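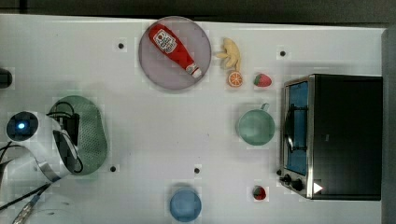

Play kitchen people, show me your tabletop setups!
Started in: Pretend Play and Small Worlds

marzipan_mo
Okay, I finally did it. I got rid of the big play kitchen (the one with the doors that pinch) and went to just a plain white table with the food and dishes set right out on top, and I am so happy with it I had to come tell somebody. Ketchup bottle, banana, orange slice, strawberries, a plate, a mug and a cup, and a black toaster oven at one end. That's the whole restaurant!

My two have been running it as a diner since Wednesday. The menu changes hourly. I had ketchup on a banana for breakfast and was told there were no refunds.

So what do you all put out, and how much? I keep wanting to add things and then stopping myself.

tugboat_annie
Love this!! We went tabletop last winter and never looked back. The thing I noticed right away is that everybody can get at it from all four sides, so there's no more elbowing in front of the one little stove.

I'd add a pitcher. Mine will pour pretend juice for an entire afternoon.

Hal in the basement
Going to disagree a little. I think the standing kitchen earns its floor space. Mine is a Kondura, secondhand, ugly as anything, and the shelves are the whole point. Where does the food GO on a table? At our house anything flat turns into a heap by lunch and then into a floor.

marzipan_mo
Hal, fair! It goes in a bin underneath at night. One bin, lid on, done. There's so little of it that cleanup is a two minute job even with "help."

Hal in the basement
A bin I can respect.

pepperpot18
Strawberries are the best play food there is and I will not be argued with. Perfect size for a small hand, and they roll just enough to be exciting. We started with 6 and I find them in shoes.

And the muted colors on the dishes make me so happy - that soft green mug, the light blue cup, the plate that's sort of a purple gray. The red ketchup looks fantastic on it. I have the loud primary set and I'm jealous.

marzipan_mo
Thank you! I did the mug and cup first and then the plate, and I stopped worrying about whether they match. The kids couldn't care less, they fight over the green mug because it has a handle.

Nicanor Lorente
I run the pretend corner at our parent co-op and I want to put in a word for the appliance. Kids will take a toaster oven over a toy stove any day of the week. It has a glass door you can see through, it has knobs, and it's the thing they see grown-ups use. Ours is an old one with the cord cut off at the housing and the glass swapped for clear plastic. It gets more use than all 500 pieces in the Stasetti mega set somebody donated, most of which I've packed away.

One question for Mo. Do you keep the door side facing into the table? We turned ours so it opens toward the food and the whole game changed. They started plating things up.

marzipan_mo
Yes, door toward the food! Happy accident, I just plopped it down that way on the right-hand end. Now the strawberries go in, we all say ding, and the strawberries come out.

quiltandcoffee
Please be careful suggesting real appliances, though. I know Nicanor did it right with the cord off, but somebody is going to read this thread and just unplug the one on their counter. Those doors can be heavy and the edges on the racks are no joke. I'd go with a toy one every time.

Nicanor Lorente
No argument from me. Cord off completely, rack edges checked, door tested on your own fingers first. And if you don't enjoy taking things apart, buy the toy.

tugboat_annie
We have the toy one from Nerum and it's been great. The knobs click. I was worried the clicking would drive me up the wall but I kind of like it?

Hal in the basement
Give it a month, Annie.

pepperpot18
Back to Mo's original question about how much to put out. I rotate. Fruit one week, breakfast the next, then sandwiches. I leave the dishes where they are and only swap the food. When the strawberries come back around it's like Christmas.

quiltandcoffee
We do the opposite and leave everything out all the time. Mine get upset when stuff disappears, and they really do use it all. I don't think fewer is always better, it depends so much on the kid.

marzipan_mo
That's a good point, my older one was like that at three. I might try a half rotation, keep the ketchup and the strawberries as regulars and trade out the banana and the orange slice. Thinking of a loaf of bread next. Does anybody know of one with slices that come apart?

tugboat_annie
Valcárcel makes one! Slices stick together with little dots. Ours has lost a heel but it still makes a fine sandwich.

marzipan_mo
Off to look! Will report back when the diner has toast.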